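Notebook, small room: baskets, desk and floor
2021-05-09
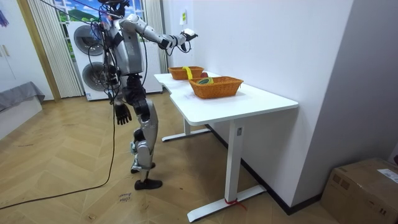 Photo: Horácio Gouveia / Tisomton workshop

Carried on from the entry on baskets. Both orange wicker ones are now on the white desk, small one at the back by the wall, large one in the middle of the top. Banana in the small one, the round green and yellow piece in the large one. Small red piece up by the rim between the two.

The banana is too long for the small basket. However I lay it the tip comes up over the rim. Tried it along the diagonal as well, same result, so I have left it. Horácio would like it swapped into the large basket, where it would lie flat. I'd sooner keep the large one for round things, as they roll and the extra floor area lets them settle away from the sides. We can argue it out when he is back from Lykkegaard.

Baskets, general. I like the wicker for looks but it is not a precise thing. The two of ours came in the same order from Hellex and the rims are not true on either. Put a straight edge across the large one and got a gap of 2 mm at one corner. It doesn't rock on the desk, so I am not going to do anything about it. Loose ends on the inside trimmed with side cutters, then gone over with a bit of fine paper. Do this outside next time. The dust gets into the joints of the floor and the brush only moves it along.

Don't carry the large basket by one edge when it is loaded. Two hands, underneath.

Desk. Height set by eye first, then measured, then written on a bit of tape on the underside where it can be found again. Raised it 20 mm from where it was in October. At the old height I was bending to see into the back basket, and my shoulders knew about it by the end of the afternoon. The new height is better for me and slightly worse for Horácio. If anyone moves it, please put it back to the tape mark.

The curved cutout on the near side costs us more tabletop than I had allowed for. The large basket wants to be in the middle, but if it creeps forward the front corner gets close to the curve. Keep it a hand's width back. I thought about turning the desk round so the straight side faces the room, and measured up for it, but then the cutout is against the wall and small things would go down behind. Leave as is.

Red strap is on the foot of the near leg, right at the bottom. Leave it there, please. It has been taken off and put in the drawer once already, and I spent a good while looking for it.

The label near the top of the front leg is staying put too. I started a corner with a fingernail and stopped, as it was going to leave glue. Will try warm soapy water on one of the spare legs from Tolik before going near this one.

Floor. The marker writing on the wood has gone faint. It is the handwritten lot out in front of the desk. I can still make it out if I crouch, less well standing up. Options are to go over it in fresh black or to clean it off and put tape down. Fresh marker is quick but it wears the same way again, and the herringbone makes it hard to keep a line of writing straight when the boards all run off at an angle. Tape lifts at the ends. No decision. Whoever mops, go lightly on that patch until there is one.

Laundry end. Cloths and basket liners to go through the washer together, low heat in the dryer afterwards. The liners shrank last time on the hot setting and one no longer reaches the corners of the large basket. Cut a new one, allowing 21 mm all round for the hem. There is enough of the plain cotton left for one more after that.

Blinds next to the machines: I have been leaving them alone in the mornings, then forgetting in the afternoon. Light on the white top varies more than I would like over a day. Make a habit of noting blinds open or shut at the head of each page.

Weighed the round piece while I had the scales out, roughly 200 g. Did not weigh the banana.

To do:
New liner for large basket
Ask Hellex if they do the small basket one size longer
Soapy water test on spare leg
Floor writing, marker or tape, ask Horácio
More fine paper, nearly out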